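Energy Markets, Unit 8
Capacity payments and the price of idle plant
Notes by Hauke Ruppert

A power plant that runs only in the coldest weeks must recover its fixed costs in those weeks. In an energy-only market it does so through high hourly prices. Where a price cap applies, the revenue may fall short. The gap is called missing money.

A capacity payment covers the gap directly. The owner is paid per kilowatt of available output per year, whether or not the plant is called.
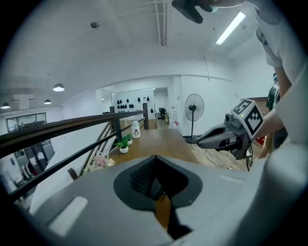

Hand-held gripper with marker cube, at right.

Take the Ilby case from the reader. The plant has 100 MW of capacity and bids in 2 auctions. Westerberg bids against it with older units. Work out the lowest payment at which Ilby stays open, first with the cap and then without it.

Points to check in your answer:
Fixed costs are annual. Do not spread them over running hours.
Fuel cost drops out when the plant is idle.
Availability is tested in June, demand peaks in winter.

Reading: Aasen on reserve margins, sections 1 and 2. Problem sets go to Arif Wijaya by December 16, 2019.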